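How to heat soup evenly in the microwave?

Aoife Kavanagh
9 Oct 2025

Hello all. I moved to a small flat in Cledevitz in April and I have no stove yet, only a microwave. Every time I heat lentil soup, the edge of the bowl is boiling and the middle is still cold. I use a deep bowl with 560 ml of soup, full power, five minutes. Should I buy a different bowl, or is my time wrong? Sorry for my English, it is not my first language.

Úna Ní Bhriain

I had the same problem for a long time. A deep bowl is difficult for thick soup, so take a wide one and fill it only to the half. Put a plate on top but leave a small gap for the steam. Heat on medium power for two minutes, stir well from the bottom, then repeat until all of it is steaming. After this let it stand one minute before you eat. If you have a Gemix bowl with the thick walls, be careful, mine becomes hotter than the soup.

Fasside

just stir it more

Kekana

I agree with Úna about the wide bowl. I want to add that 560 ml is a lot for one time, I would make two portions. With lentils I also put in two spoons of water, as they get thick in the fridge. For the last part I go in short steps of ten seconds and stir between them.

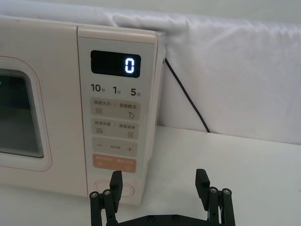
Similar topics

Can I freeze lentil soup with potatoes in it?
Lid or plate for reheating rice
Smell of onion in plastic boxes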